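**Follon opens its free clothing repair and swap room in Ronville**

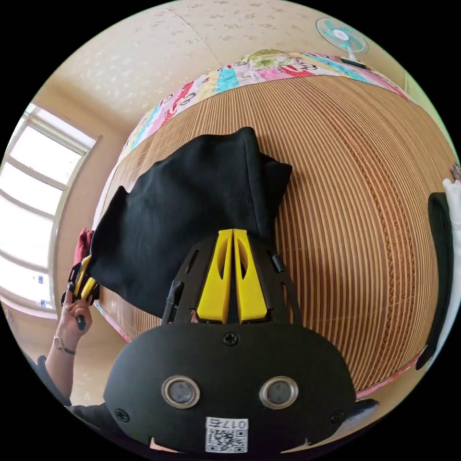 Follon, the Ronville clothing repair group, is opening a permanent home on the ground floor of the old Georgiou building, and everyone in town is invited to bring something to mend, swap or give away. The group has been running pop-up tables since October, first at the library and then in the hallway of the Bistden community center, and the response has been so strong that a couple of folding tables could no longer hold it. People brought coats with split linings, school pants with blown-out knees, and plenty of plain dark knits like the crumpled black one shown here, the sort of thing that sits at the bottom of a drawer for years because the owner can't decide whether it is worth saving. Very often it is! The new room gives those clothes a proper place to go, with good light, big tables and shelves that stay put from one week to the next.

RONVILLE, 2021-03-18 — Doors open to the public this Saturday at 10 a.m. Entry is free and so is the help. Visitors will be asked to wear a mask and to book a half-hour slot by phone or at the front desk, so that the tables can be kept well apart.

The repair side of the room has five sewing stations and a long bench for hand work. Menders will sit with each visitor and work through the job together, whether that means replacing a zipper, taking up a hem or learning to darn a hole so that the patch moves with the knit. Darning has been the surprise hit of the winter, especially among teenagers, who like their repairs in loud colors and want them to show.

"I grew up in a house where you fixed a sweater at the kitchen table while the radio was on," said Ilaria Melis, who started Follon and will run the new room. "I missed that. A lot of people who came to our tables had never threaded a needle, and an hour later they were showing their stitches to whoever sat next to them. I can't wait to see what they do with a whole room."

The swap side works on a simple system. Bring clean, dry clothing, get a paper ticket for each piece, and trade the tickets for anything on the rails. Tickets don't expire. Kids' clothes need no ticket at all, and neither do winter coats. Pieces that are too worn to swap go into the fabric bins, where anyone can help themselves to material for patches, quilts or doll clothes — wool and cotton are sorted separately, and there is a tin for rescued buttons.

Getachew Shiferaw spent 59 evenings getting the space ready, sanding the floor and building the rails from pipe left behind by the previous tenant. He also restored the tall front windows, which had been painted shut. "The first time we got them open, the whole place changed," he said. "You could hear the street. A woman walked by and asked if we could fix her umbrella, and I said come back in March."

Umbrellas are, in fact, on the list. So are backpacks, tote bags, aprons, curtains and stuffed animals. Shoes and leather jackets are not, for now, though Radomir Stojanović, who repaired shoes in Bistden before he retired, has offered to teach a class on caring for leather later in the year.

Four evening classes are already on the calendar for spring:

- Darning for beginners, with Ilaria Melis
- Zippers without tears, with Nikola Softić
- Reading a care label and washing wool at home, with Achilleas Theodorakopoulos
- Patching jeans by hand, with Nikola Softić

Each class takes up to five people. All materials are provided, but students are welcome to bring a garment of their own, and for the darning class a sweater with a real hole in it is a great deal more fun than a practice square. Sign-up sheets will be at the front desk from opening day. Classes are open to anyone over the age of twelve, and younger children can come along with an adult.

Follon is also looking for thread, sewing machine needles, knitting yarn in any color and working irons. Donations can be dropped off during opening hours. Please don't leave bags outside the door overnight, as the step floods when it rains.

**Opening hours:** Wednesday and Friday afternoons, all day Saturday

**Where:** Ground floor, Georgiou building, Ronville. The side entrance is step-free.

**Press contact:** Nikola Softić, Follon. Reporters and photographers are welcome on opening day and should bring something that needs a button.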